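Batting collapse after tea, how do you coach a club side out of it?

Posted in Club Cricket Help by Valbona Vlachou

Hi all, I captain the second team at Umness and we have the same problem every single match. We start fine, we even look like a decent side for a while, and then one wicket goes after tea and everybody follows. Last game we were chasing 162 and got to 4 down needing 43 more, with plenty of overs left. We lost by 19. I was at the other end for most of it and I still can't tell you what happened!

I've tried shuffling the order and I've tried telling people to just bat normally (useless, I know). Nets are fine, everyone middles it in nets. We have one more month of the season and I'd love to win a chase before August is over. What do you all do with a team that panics?

Tetsuya Kikuchi

Oh, I know this one. We had two seasons of it at Pronara. What helped us most was making nets less comfortable. We stopped giving everybody their ten minutes of free hitting and started batting in pairs with a target, say 43 needed with the tail to come, and if you're out you're out and you go and bowl. People hated it for a couple of weeks. Then they started talking to each other between balls, calling properly, looking for the single to the sweeper instead of the big shot over him.

The other thing is who goes in after a wicket. Ours was always the nervous guy, because he'd been number six forever. We moved our calmest player there (not our best one, our calmest) and told him his only job was to be in after twelve balls. He mostly was. I'd also keep whoever is next in padded up and sitting outside with the scorer, so they already know what the bowlers are doing when they walk out.

Don't have a big team talk at tea. We tried that and it just reminded everyone that we usually collapse.

Kudo

Get a better number six lol

Seriously though, 4 down needing 43 isn't a crisis. Somebody should say that out loud on the field. Run your singles. Are you all eating a huge tea? We cut back on the cake at Zestgate and I swear the first half hour got better, can't prove it.

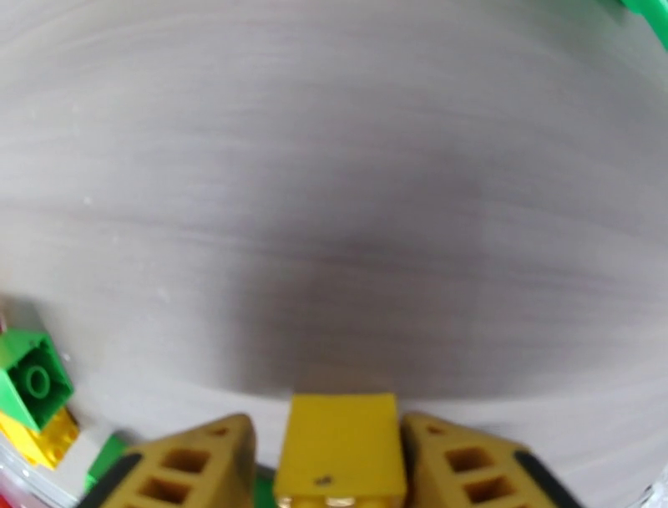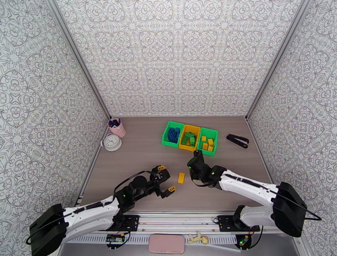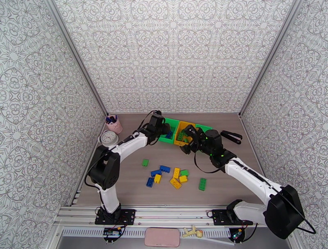 More from Club Cricket Help

Who should open the bowling on a damp pitch?
Scoring leg byes when the batters cross
Getting juniors ready for their first hard ball match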